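Home Topics Trials Methods Archive Search

Filed under: Oncology / Supportive care / Trial methods

Print this page | E-mail this page

1/ Some notes on the Nunia trial, now that the main paper is out. It looked at supervised exercise during chemotherapy for bowel cancer, with fatigue as the primary outcome. I work on trial methods and had no part in it.

2/ Design first. Two arms, open label, 232 patients, randomised one to one and stratified by site and by stage of disease. The sites were Bidell, Metell and Hopkin. Bidell recruited more than the other two put together, so treat any claim about consistency across sites with care.

3/ The intervention was two supervised sessions a week plus a home programme. The control arm got a printed leaflet and usual care. That is a fair picture of what most clinics offer, but the control patients also got far less staff contact. The design can't separate exercise from attention.

4/ Fatigue was scored by questionnaire at baseline, at week 8 and at week 26. Week 26 was the primary time point. It was fixed in the protocol before recruitment opened, and I checked the registry entry to be sure it hadn't moved. It hadn't.

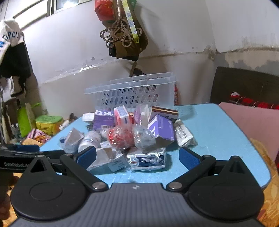
5/ The headline result is a difference in mean fatigue score at week 26 favouring exercise, with a confidence interval that excludes zero. The lower end of that interval sits below the smallest difference the authors said patients would notice. The abstract leaves this out. The discussion gives it one sentence.

6/ The week 8 difference was larger. Most patients were still on treatment at that point, and supervised attendance was at its best. By week 26 the supervised part had stopped and people were on the home programme alone. A shrinking effect is what I would expect from that schedule.

7/ Missing data. 20 patients had no week 26 questionnaire, and more of them were in the control arm. The main analysis used a mixed model, which assumes the missing scores can be predicted from the ones already collected. With fatigue that is a strong assumption. Very tired people don't fill in forms.

8/ The supplement has a sensitivity analysis that assigns worse scores to the missing patients in both arms. The estimate holds up. I would have liked a version that penalises only the exercise arm, to see how far it has to be pushed before the result goes. The tables don't let you work it out yourself.

9/ On dose: chemotherapy completion was a secondary outcome and did not differ between arms. Several news write-ups have said exercise "helped patients finish treatment". The paper doesn't show that. The interval is wide and takes in a modest effect in either direction.

10/ Adverse events were collected differently in the two arms. Exercise patients were asked at every supervised session, controls at routine clinic visits only. More muscle and joint complaints were logged in the exercise arm. Some of that is bound to be down to asking more often. 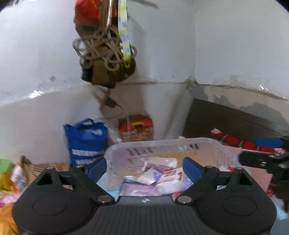 11/ Reply from Tarn: does the stratification by stage get carried into the model, or did they randomise on it and then drop it? I couldn't find it in the methods section.

12/ It is carried in. Look in the statistical analysis plan, under the primary model, where site and stage are both fixed effects. The main text only says "adjusted for baseline score", which is incomplete. Leaving them out would normally give you an interval that is a bit too wide, so it matters less than the missing forms do.

13/ Subgroups. There is a forest plot by age, sex, stage and baseline fatigue. Only the last shows much of a pattern, with more benefit in those who started out more tired. The interaction test is unremarkable and there was no correction for multiple looks. Use it to plan the next trial. Don't use it to pick patients.

14/ What I would take to a clinic meeting: supervised exercise during chemotherapy probably reduces fatigue a little, more so while the supervision lasts. Whether the home programme does anything by itself is not answered here.

15/ The survival follow-up is still running. The trial was not powered for it, and the protocol says so plainly. I'll post again once the longer-term fatigue scores are published, along with the Hopkin attendance figures if they are released.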